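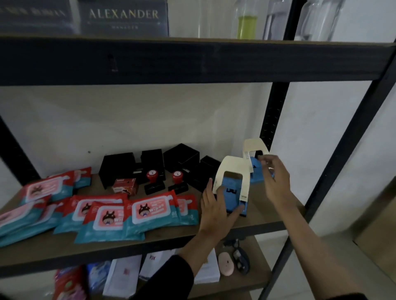 Fig. 9. Wipes, black boxes and office tools on the middle shelf.

SECTION 5: LOADING AND ARRANGING YOUR TAROLUM 1000

By now the frame is up, the wood boards are sitting in their beams, and you have (we hope) had something cold to drink. This section takes you from bare boards to a working set of shelves. It applies to every Tarolum 1000 with the black metal frame and wood boards, in both the narrow and the wide version. If you have the corner version, read this section first and then turn to Section 6, where the corner board gets a few pages of its own.

Set aside an evening if you're moving things over from an old cabinet. The loading itself goes quickly, but most of our customers find a drawer's worth of things they had forgotten they owned, and that part takes as long as it takes.

5.1 Before you load anything

1. Go back over Section 4 and make sure every beam is fully down in its slots. Press on each end of each beam with the heel of your hand. If you hear a click, it wasn't all the way down before, so go around the whole unit a second time.

2. Check that the wall strap is fastened. If you bought the Barer wall kit for plaster or hollow walls, follow the leaflet that comes in the bag with it, and use that leaflet's drill size even where it differs from ours.

3. Wipe each board with a soft cloth that is barely damp, then go over it with a dry one. There is nearly always a little fine sawdust along the back edge from packing, and it will stick to the bottom of everything if you leave it there.

4. If you have treated the boards with Kruger board wax, let them stand overnight before putting paper, cardboard or printed packaging on them. Glass and metal can go on a little sooner, once the surface no longer feels tacky.

CAUTION: Do not load any shelf until the wall strap is in place. This includes "just for a minute" while you look for the screwdriver.

5.2 How much each shelf will carry

Each board will carry up to 109 pounds when the weight is spread evenly from side to side. That sounds like a great deal, and for household things it is, but bottles and stacks of paper add up faster than people expect. Put the heaviest things on the bottom board. If you have to put something heavy higher up, set it toward an upright and keep it back from the front beam.

The boards are allowed to bow very slightly under a full load. If you can see the bow from across the room, take something off.

NOTE: The limit is for one board. If you have bought an extra board and beam set, the extra board carries the same load as the others, but the feet of the unit still stand on the same four patches of floor. Soft vinyl and thick carpet may show marks.

5.3 Deciding what goes where

There is no single right way to do this, and we would never dream of telling you how to run your own house. What follows is the way we do it when we set up a unit ourselves, and you're welcome to borrow as much or as little of it as suits you.

1. Spread everything out on the floor or on a big table. Put like with like: cleaning things together, desk things together, glass together, boxes together. Resist the urge to start filling the shelves before you have finished sorting (we know, the empty boards are very tempting!).

2. Pick out the things you reach for every day. These belong on the middle shelf, or whichever board falls between your waist and your shoulders.

3. Pick out the things you use once in a while, or simply like to look at. Boxes with handsome lettering, empty bottles, a jar you are saving for something: these do nicely on the top shelf. In Fig. 9 the top shelf has dark navy boxes on the left and glass to the right of them, which leaves the middle board free for the everyday things.

4. Whatever remains goes below. If there is too much of it, go through that pile again.

5. Stand back and look at the sorted piles next to the unit. The biggest pile gets first pick of a board.

5.4 Setting out the top shelf

1. Start with the boxes. Stand them side by side at one end, printed sides to the front.

2. Add the glass next, leaving a finger's width between one piece and its neighbor. Bottles that touch will rattle whenever a truck goes by or somebody runs down the stairs.

3. Keep anything with liquid in it upright and tightly closed. If a bottle has no proper stopper, stand it in a saucer.

4. Put wide jars toward the end, where you can get a whole hand around them.

CAUTION: Glass must stand well back from the front beam. The beam is there to hold up the board and will not stop a bottle from tipping over it.

If small children live with you or visit, keep bottles of liquid somewhere with a door on it. The top shelf is high, but so is a chair.

5.5 Setting out the middle shelf

The middle board does most of the work and it's the one that gets untidy first, so it is worth taking 15 minutes over it now.

1. Set a row of small open boxes along the back. Square ones are best, all the same size if you have them; black ones look smart against a light brown board and don't show fingerprints much. You may leave them empty to begin with. They fill up by themselves.

2. Choose one half of the board for your soft packs: wet wipes, tissues, refill bags, that sort of thing. We like the left half, but if the door or a desk is on that side, swap everything over.

3. Lay the soft packs flat, with the labels up and the opening flap where you can get at it. Begin at the back and work forward. They can overlap a little where the space is tight, as they do in the figure.

4. Keep one pack at the front as the open one, and use it up before you start the next. When you bring home new packs, slide them in behind the old ones. An opened pack should always have its flap pressed down.

5. Keep the other half of the board for hand tools from the desk, such as staplers, hole punches and tape dispensers. Pick them up and set them down by the body, with both hands if there are two of them close together, and place them with the handle or lever facing the way you'll want to grab it.

6. Leave a gap somewhere in front of the tools. It should be wide enough for your hand to go in and come out again holding something. If you have to move one thing in order to reach another, the shelf is too full.

NOTE: Do not stack wipes on top of staplers or anything else with a hard corner. A punctured pack dries out, and you generally find out about it at the worst possible moment.

NOTE: A pack that leaks will leave a pale ring on unwaxed wood. Blot it, let the board dry, and rub lightly along the grain with a dry cloth. If the ring is still there the next day, a thin coat of Kruger board wax usually hides it.

5.6 Reaching the back of the shelf

The Tarolum 1000 is open on all sides, so if yours stands away from a side wall you can get to the back corners from the end of the unit. If it stands in an alcove, you will be reaching in from the front, under the beam of the shelf above. Mind your knuckles on the way out. The underside of the beam is smooth, but it is still metal.

Should you find that you are always bending or stretching to see the back row, the answer is usually to move the board and leave the things on it where they are. To change the height of a board:

1. Empty the board completely.

2. Lift the board out and lean it against a wall, finished side facing you.

3. Tap each beam upward with the rubber mallet, first one end and then the other, a little at a time.

4. Set the beams into the new slots, and count the slots from the floor on all four uprights before you press them down. One beam end a slot too high is the commonest mistake in the whole assembly, and we have all made it.

5. Put the board back, press on the corners, and load it again, starting from the back.

CAUTION: Never move a beam with things still on the shelf, and never leave fewer than three boards in the frame.

The gap between one board and the next should not be more than 28 inches. Past that the frame begins to feel loose when you lean on it.

5.7 Looking after a loaded unit

Once a month, run a dry duster along the front beams and between the things on the top shelf. The black finish shows dust sooner than you would like.

In August, or whenever your home is at its most humid, slide everything forward a few inches and feel along the back of each board. If the wood feels damp, pull the unit slightly away from the wall, adjust the strap to suit, and let some air through.

Twice a year, press down on the beam ends again in the way described in 5.1. You can leave the shelves loaded for this.

If a board has scratched, light marks can be waxed over. Deep ones are best turned to face down: the boards are finished on both sides and fit either way up.

Spare boards, beams and wall straps can be ordered from Diltasia. Please have the number from the sticker inside the left rear upright ready when you write to us, and say whether your unit is the narrow or the wide version.

Continue to Section 6 for corner units, or to Section 7 for casters and leveling feet.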